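Notebook, Trastitz workshop, room 2
January, continued from the previous page

Bowl and tablecloth setup, second week.

09:10. Room opened. Heater on low since the previous evening, window shut. Wall thermometer 18.5 C, hygrometer 52 percent. The hygrometer still reads high against the one in the Rellska room by three or four points. Not corrected here. Anyone comparing the two logs should use the Rellska instrument.

Purpose of this run, restated so the page can be read by itself: find out how mixed fruit keeps in one open bowl at room temperature, what goes first, and how much of the loss comes from contact between pieces. Second purpose, added last week: decide whether the printed tablecloth stays on the tray table or gets replaced with a plain one before the Bouzid series starts.

Weights. Scale zeroed twice with the bowl on it. Total fruit at loading was 1,199 g, net of bowl and liner. The kiwi came in at 84 g, the lightest of the pieces weighed singly. The small red fruit were weighed together and only as part of the total. The 200 g check weight read 200 on both tries, so the scale is fine in the middle of its range. The big scale goes to 3,000 g with 1 g steps. That is coarse for a single kiwi. Use the small scale for anything under the check weight from now on.

Loading order, for whoever repeats this. Liner first. Red fruit low, green apples against the rim, oranges last and on top. The yellowish apple goes in the middle where it touches the most neighbors. It already had mottled skin when it was bought and was picked for that. If contact matters, it should show there first.

The tangerine rolled twice during loading. The second time it was set against the side of the bowl with the stem spot outward, and it held. Do not wedge it with paper. Paper was tried in the first week and it took up moisture, which spoiled the weights for two days.

09:40. Tray table wiped down before the cloth went on. Dry cloth only. The rim collects crumbs at the inside corners and the wide brush does not reach them. A stiff paintbrush works. Cloth smoothed from the center outward. It has a fold memory across the short side that will not come out by hand. An iron on the low setting took care of most of it last time, with a towel between.

Notes on the tablecloth itself. Against it: the flowers make color judgment harder. A yellow apple next to a yellow flower border reads greener than it is, and the pink blossoms pull the eye when looking for early browning. For it: the cream ground is close to neutral where the bowl sits, it wipes clean, and it fits inside the rim without trimming. The plain gray cloth from Piden is too long by a hand's width and rides up over the edge. Cutting it is possible but then it will not fit the long bench.

Compromise for now: keep the printed cloth, stand the bowl toward the back left, and do all color checks with the piece lifted out and held over a white card. The card lives in the top drawer with the thermometer leads. Put it back there.
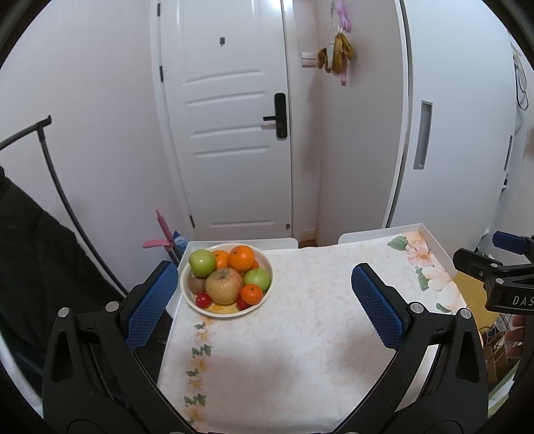
Fruit bowl on the tray table, door side of room 2. Printed cloth in place.

10:05. Checked the door. The draft question came up again because the table stands on that side of the room. A strip of tissue taped at the baseboard hung still with the door shut and moved clearly with it open. Conclusion: keep the door shut during the day, and write down any time it stands open longer than a few minutes. The lock beeps when the batteries are getting low and it beeped this morning. Replace before the weekend.

Door also matters for light. With it open, the hallway lamp adds a warm cast and the oranges look riper. All color notes are to be made with the door closed and the ceiling light on. State it in the log if either condition is not met. Two entries from the first week do not say, and they have been struck from the comparison.

10:30. First handling check. Method as before: lift each piece, look at the contact points, press once with the thumb near the stem end, put it back in the same position. Scores go from 0 (firm, clean) to 5 (discard).

Green apple, upper left: 0
Green apple, right: 0
Large orange, one: 0
Large orange, two: 1, slight give on the underside
Tangerine: 1
Yellow-tan apple: 2
Kiwi: 1
Red fruit, low in the bowl: 1
Red fruit, under the tangerine: 2

The orange with the slight give may have had it at purchase. No loading score was taken for the undersides. That is an omission in the sheet and a column has been added.

The thumb test is poor for the kiwi. Skin texture hides the first softening, and two people scoring the same fruit last week came out two points apart. Until there is something better, the kiwi gets scored by one person for the whole run, and the initials go at the top of the sheet.

11:15. Liner. The question from Rellska was whether the liner should be left out altogether. Reason for keeping it: it makes the bottom easy to wipe and shows juice early. Reason against: it holds whatever runs down, so the lowest fruit sits in it. Proposal is to run the next bowl without and compare only the bottom layer. Same bowl, same table, same position on the cloth. Changing the bowl at the same time would make the result useless.

On the bowl. Round, white, no foot to speak of, stable when loaded evenly and less so with all the weight to one side. Wipe the inside with vinegar solution between runs and rinse. The earlier note here gave the strength as one part to four. It should be one part to five. The old note has been crossed out.

Housekeeping for the room, since this page will be read by the next person in:

Gloves are to be hung back on the hangers by the wall after use, open end down. They were left in the sink again and took until the afternoon to dry.

The tray table should not be dragged by its rim. Lift from underneath at both ends.

Fruit taken out of the run goes in the covered bucket, and the bucket goes out the same day. Fruit flies were seen in the first week after it stood overnight. None seen so far this week.

Do not add fruit to the bowl. An extra pear appeared in the first week and was removed. It had been there long enough to touch two of the apples and the data for both had to be marked.

14:20. Second weighing. Total down 3 g from the loading figure. Too close to the scale step to mean anything yet. Individual weights not repeated, to keep the handling down. The heavier losses in the first week came on days three through five, and most of it was from the citrus. Peel loses water steadily in this room and the heater makes it worse. Consider moving the heater to the far wall before the Bouzid series and logging both positions.

14:45. Smell check, lid test. An upturned glass bowl was held over the fruit for two minutes, then lifted. Mostly citrus, faint sweet note from the center of the pile. Nothing fermented. This is a rough test but it caught the bad plum in the first week a full day ahead of the thumb test, so it stays in the procedure.

15:30. Rechecked the yellow-tan apple only. Still 2. The mottling makes it hard to tell a new mark from an old one. A pencil outline was tried on the skin and did not take. Next attempt is a sketch on the sheet, stem up, with the larger marks drawn in. Ten minutes of work and it can be used for the whole run.

To do
Batteries for the door lock
Underside column on the blank score sheets, not just on this one
Second liner, same size, or decide to go without
Ask Piden for a shorter gray cloth
Move the white card note to the inside of the drawer so it gets read
Find out whether the Rellska room can spare its hygrometer for two weeks

Next weighing tomorrow at 09:00, before the heater is turned up. Scores at 10:30 as before. If the red fruit under the tangerine reaches 3, take it out, weigh it separately and note what it was touching — the tangerine will need to be propped some other way after that.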